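Section 4. Setting up a quiz game on the Bovico buzzer console

Please read this section to the end before you switch on the console. The steps are the same for the home set and for the Zeltham studio set, only the cables are different. 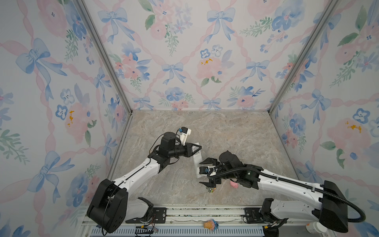

Reading time: 2 min

4.1 Connecting the players

1. Put the main switch to OFF.
2. Connect each buzzer to its own socket on the back of the console. The home set has 4 sockets.
3. Put the main switch to ON and wait for the green light.
4. Every player presses the buzzer one time. The name field on the display must blink.

Note: If the name field does not blink, pull out the plug and connect it again. Do not change sockets during a game — the console will give the points to the wrong player.

4.2 Loading the questions

1. Insert the question card with the label up.
2. Choose the pack on the display. The Rozīte pack contains 1058 questions, the Puvov pack is smaller and is meant for children.
3. Press LOAD and hold until you hear two short tones.

Caution: Never remove the card while the red light is on. The pack can be damaged and must then be installed again.
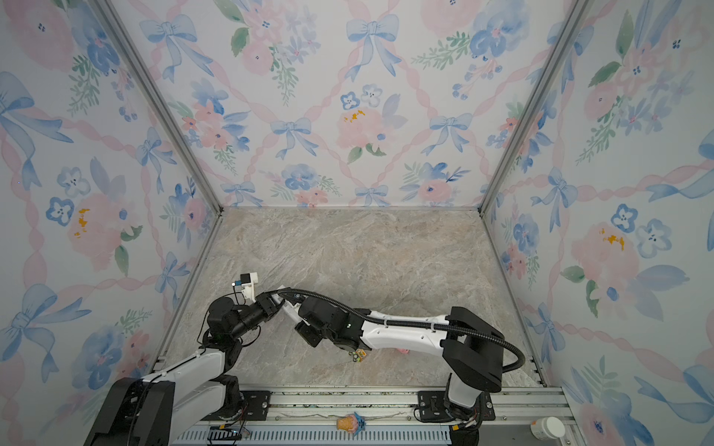
After the tones, the console shows the menu RULES. You can leave all the values as they are, or change them one by one with the arrow keys.

4.3 Changing the rules

1. Select TARGET. The factory value is 1000 points.
2. Select WRONG ANSWER and choose between "lose points" and "miss a turn".
3. Select BONUS if you want to give extra points to a player who answers a full category. This works only with packs from version 74 or newer.
4. Press SAVE.

Note: The rules stay in memory when the console is off. To return to the factory values, hold SAVE and LOAD together until the display is dark.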